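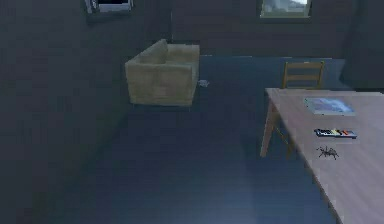 Convocatoria abierta: buscamos personas que quieran escribir vidas

En Sandum llevamos tiempo recogiendo semblanzas de vecinos fallecidos para el archivo de memoria de Waltum, y este año abrimos el taller a gente nueva. ¡Y con muchas ganas! Si alguna vez leíste una necrológica y te quedaste pensando que ahí faltaba la persona (sobraban fechas, cargos, parentescos, y no salía por ningún lado cómo se reía), seguramente te va a gustar lo que hacemos.

El proyecto se llama Cuaderno de Ausentes. Consiste en sentarse con una familia, escuchar, tomar notas y devolverle un texto de 300 palabras que se publica en el boletín de Baert y queda guardado en el archivo. Trescientas palabras parecen pocas hasta que te toca escribirlas, y luego parecen poquísimas. Ya tenemos 64 semblanzas publicadas: una modista que cosía de noche con la radio puesta, un maestro de escuela que se sabía el nombre de todos los perros de su calle, una señora que ganó un concurso de sopas y lo contó durante cuarenta años. Se pueden leer en la biblioteca de Waltum, en la carpeta verde del mostrador.

A quién buscamos

A cualquiera mayor de edad que escriba con cierta soltura en español y tenga paciencia para escuchar. No pedimos estudios de periodismo ni experiencia previa. Hay 5 plazas de redacción y 2 de transcripción, estas últimas para quien prefiera trabajar desde casa con los audios. Si además hablas neerlandés o francés, dilo en tu carta, que tenemos familias esperando en los dos idiomas.

Sí pedimos discreción. En las entrevistas se cuentan cosas que la familia después decide no publicar, y esas cosas se quedan en la mesa. Quien entra en el taller firma un compromiso de confidencialidad, y los audios se borran cuando la familia da por bueno el texto, salvo que pida por escrito que los conservemos.

Cómo se trabaja

Primero hay una formación breve con Agata Zuccaro, que coordina el taller y corrige todos los textos (con lápiz, en papel, y con una letra a la que hay que acostumbrarse). Se practica la entrevista por parejas, se leen necrológicas buenas y malas de la prensa local y se habla bastante de qué hacer cuando alguien llora, cuando dos hermanos no se ponen de acuerdo en una fecha o cuando el difunto no caía bien a casi ninguno de sus parientes. Esa última sesión es mi favorita, lo confieso.

Después cada redactor recibe su primera familia y va a la entrevista acompañado por alguien del equipo, normalmente Feven Gebru o Sanne Hermans. A partir de la segunda puedes ir por tu cuenta o seguir yendo con compañía, como te sientas mejor. La familia lee siempre el borrador antes que nadie de fuera y puede pedir cambios. También puede echarse atrás, y ha pasado; en ese caso el texto se le entrega y no se publica.

La dedicación la pactamos contigo. Hay quien hace una semblanza al mes y quien hace una por trimestre.

Qué ofrecemos

La formación es gratuita. La participación no está remunerada, pero se pagan los desplazamientos y el material, y los textos van firmados si quieres firmarlos. Rosine Ferrand, que se encarga de los contactos con las familias, está disponible por teléfono después de cada entrevista, porque a veces se sale de allí con mucho encima y viene bien hablarlo. La imprenta Bristolora nos encuaderna cada año el volumen completo y cada participante se lleva el suyo.

Cómo apuntarse

Manda una carta corta en la que nos digas quién eres y por qué te interesa, y adjunta un texto tuyo sobre una persona, viva o muerta, famosa o de tu familia. Una página como mucho. No hace falta que sea triste. Puedes dejar el sobre en la biblioteca de Waltum a la atención de Lotte Goossens o entregarlo en la redacción del boletín, en Baert. Si no te manejas bien con el papel, Lotte también recoge candidaturas grabadas, con un máximo de cinco minutos de audio.

El plazo termina el 29 de enero de 2026. Contestamos a todo el mundo, también a quien no entre esta vez, y guardamos las cartas para la siguiente convocatoria si nos das permiso.

Las familias que quieran pedir una semblanza no tienen que esperar a esta convocatoria. Basta con preguntar por Rosine en la biblioteca. No importa cuánto tiempo haya pasado desde el fallecimiento.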